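The Second Printing Problem

Small presses make most of their mistakes between the first printing and the second. Padby, a crime and suspense imprint based in Jokville, went back to press on a debut thriller in April and spent the next three months sorting out the result.

The first run had sold through quickly. The corrections file held 55 changes, most of them typos, plus two repairs to a timeline that had a ferry leaving before its passengers arrived. The printer, Lindqvist, received the new interior file on schedule. It did not receive the new cover file. The corrections had pushed the text to 482 pages, and the spine on the old cover was now too narrow for the book.

A spine error of this size is easy to miss on a screen. On a finished paperback it moves the title off center and pulls the edge of the front art around the fold. Lindqvist's proof showed the fault, but the proof was checked for text only.

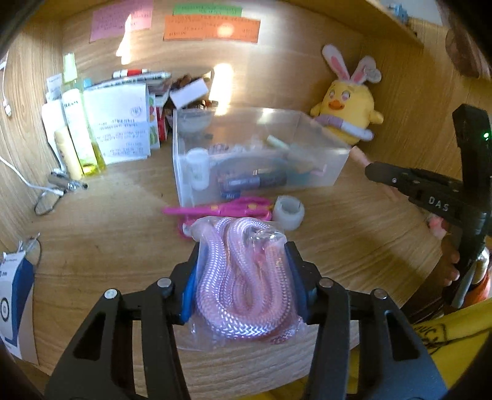

Page count is the usual cause. A printer works out spine width from the number of pages and the thickness of the paper, so any change to either one calls for a new cover template. Padby's production sheet listed the template as a first-printing task and left it off the reprint list.

The e-book had a separate fault. Cilter, the conversion service, built its file from the uncorrected text, and readers were sold the old version until 22nd July. Buyers who had downloaded it earlier had to request the update themselves.

Padby now uses one sheet for every printing, with 3 sign-offs – text, cover and e-book – and no file leaves the office until all of them are filled in. The sequel goes through the new process this fall.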